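**Unit 4: Bed linen - sheets, checks and creases**
Housekeeping and Domestic Textiles, Clondham. Handout to be read before the Monday practical.

### 4.1 Scope

This unit covers the bottom sheet only. Duvet covers and pillowcases are dealt with in Unit 5. Students should already be able to tell a flat sheet from a fitted one and read a care label.

### 4.2 Terms

- **Flat sheet**: a hemmed rectangle, held by tucking.
- **Fitted sheet**: a sheet with shaped corners and elastic, held by tension.
- **Check**: any pattern built on squares, woven or printed.
- **Patchwork print**: a check in which neighbouring squares differ in colour or motif, imitating pieced cloth. No seams are present.
- **Crease**: a fold line set in the cloth by pressure. A *wrinkle* is a looser distortion which moves when the cloth is pulled.

### 4.3 Reading tension from the pattern

On plain cloth, slack is judged from shadow, and the result depends on the light. On a checked cloth the lines do part of the work. Where the sheet is evenly stretched, the lines run straight and the squares keep their shape. Where there is slack, a line bends as it crosses the wrinkle, and the square beside it looks narrower than its neighbours.

Two cautions. First, a decorative edge on a square (zigzag, scallop, mock stitching) should not be read as distortion. Second, a straight line does not prove that the sheet is square to the mattress; check it against the side of the bed.
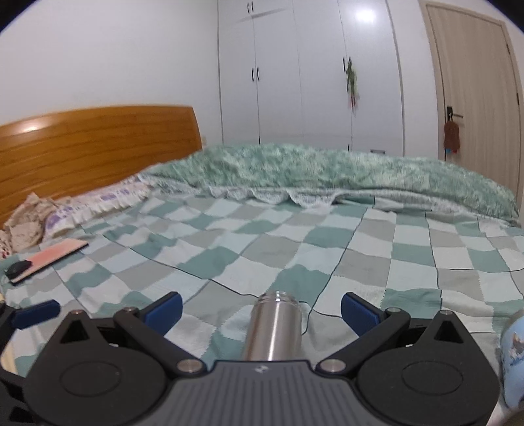 *Fig. 4.1. Checked sheet in sage green, grey, pale mint and off-white, with a steel bottle. Creasing is shallow on the left and more marked towards the right.*

In Fig. 4.1, compare the thin dark lines on the two sides before reading on. Note also the zigzag edges on some of the squares, to which the first caution applies.

### 4.4 Correcting slack

1. Clear the bed. Bottles are capped and stood on a hard surface.
2. Find the side with the deeper creases and start there.
3. Untuck that side along its full length. Pulling at the middle alone moves the slack to the corners.
4. Draw the cloth outwards with flat hands, head end first, then foot, then centre.
5. Re-tuck to a depth of 50 mm or more.
6. Look along the lines from the foot of the bed. Repeat from step 3 if any still bend.

Set creases will not come out by tension. Mist lightly, smooth by hand and leave to dry before covering.

### 4.5 Recording

Use the Cluseo sheet, one per bed. Enter the side corrected first, the tuck depth and whether misting was needed. Sketches go in the box at the foot - pencil only. Completed sheets are handed in at the Studeo desk by the end of the session.

Further reading: Baptiste course reader, section on woven and printed checks.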